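Gollach Road Residents' Association
Minutes of the meeting held 2023-08-28

Present: Régis Lebrun (chair), the secretary, and residents from both ends of the road. Apologies were received from number 20 and from the Cordier household.

1. Minutes of the last meeting

Taken as read. One correction: the drain reported as blocked is outside number 11, not number 2. The secretary will fix the copy in the binder.

2. Water main replacement

The chair went over the letter from Utel, the contractor. Work on the main will start at the Grisedance Lane end and move uphill. Each section of road will be closed to cars while the trench is open, with a walking path kept on one side. Residents will get a card through the door before their section is closed. The card will say when the water will be shut off and when it should be back on.

Several people asked where they are supposed to park. The letter only says "nearby streets." Grisedance Lane is already full most evenings, and the lot behind the bakery locks its gate at night. The chair will ask Utel whether the wide shoulder by the bus stop can be used while the work is going on.

Number 11 asked who pays for the short pipe between the main and the house. The letter says the contractor replaces it up to the property line and the owner is responsible past that point. Owners who want the rest of the pipe done at the same time can ask for a price, but they have to do it before the trench on their section is filled.

There was a long discussion about old lead pipe. Some of the houses on the uphill side have never had theirs changed as far as anyone knows. It was agreed that a sheet on how to check would go out with the next newsletter – scratch test, magnet test, and who to call.

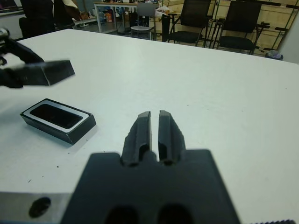 Régis Lebrun said the scratch test is no use if the pipe has been painted, and that his own was painted over twice before he bought the house. He would like the sheet to tell people to clean off a small patch first, and to call the water office if they still can't tell. Agreed.

3. Trash and recycling during the closure

The trucks won't be able to get up the road while the trench is open. Bins will have to go down to the corner. Three households can't manage this on their own and neighbors have offered to take theirs down. Names are with the secretary and won't be listed here. Please write your house number on the bin and on the lid, as the lids came back mixed up last time.

Number 20 had sent a note asking if glass could be picked up separately. The chair thought not but will ask.

4. The map

A printed map of the road showing the stages of the work would help, since the drawing that came with the letter is too small to read. The print shop can do a large one. There was some disagreement over whether it should show every house number or only the side streets. Every house number was preferred. The secretary will draw it up and bring it to the next meeting so that people can mark where their shutoff valves are. 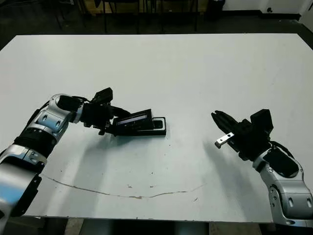

Marking valves on the map will take some time and people should come knowing where theirs is. If you have never found it, look near the front wall first, under the stairs or behind the kitchen cabinets. The secretary wants the map laid out flat where people can get at it, and a big white rectangular table like that one would do. Colored pencils will be supplied, blue for a valve that turns and red for one that is stuck. Anyone who can't come may phone theirs in.

5. Money

The balance stands at $2,761. The printing of the map and the pipe sheet was approved. The request for a new notice board was put off until the road work is over – there is no point in setting posts in ground that is going to be dug up. The person who offered lumber for it is asked to hang on to it.

6. Other business

The hedge at the bottom corner is again blocking the view for drivers turning out. The owner has been spoken to and says it will be cut in August, which leaves very little time. The chair will call again.

A gray cat with a white bib has been getting into garages at the uphill end. It has no collar. If it is yours, please let the secretary know.

The street light outside number 2 is still out. It was reported online and the report was marked closed with no repair made. It will be reported again, by phone this time.

7. Next meeting

To be set once Utel confirms the start of work. Notice will go out with the newsletter.

Actions
Chair: Utel about parking and glass pickup; hedge.
Secretary: correct last minutes; pipe sheet; map; pencils; street light.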